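Pilgrim Routes Need Rest More Than Signs

2 min read

Regional governments have discovered the walking route. Where an old road once linked two shrines, there is now a logo, a stamp book and a set of matching posts. The Greron Way, which passes through Dresent and Privby, is the latest to receive this treatment, with 3419 new markers approved for its full length.

The case for the markers is easily stated. They reassure first-time walkers and give villages a share in a common project. These are fair aims. Yet the same plan provides for only 2 new shelters, and the stretch west of Privby still offers no public water. A walker who knows exactly where the path goes may still have nowhere to sit down.
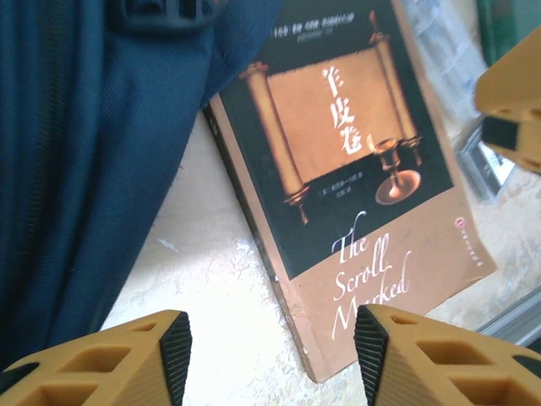

A paperback and dark blue woven fabric.

Medieval travelers managed with very few signs. What they relied upon was hospitality – a bench, a well, a door that opened after dark. The Kjærgaard hostel in Dresent continues that practice with limited means. It took in 1006 guests last season and turned away a further 700 for lack of beds. Those figures deserve more attention than the design of a post.

Symbols have a place on any historic route, and this publication does not ask for their removal. It asks that the remaining funds be directed to beds, water and shade before another marker is ordered. The regional authority will review the budget in October, and it should hear from the towns along the route before then.

14 shares | 6 comments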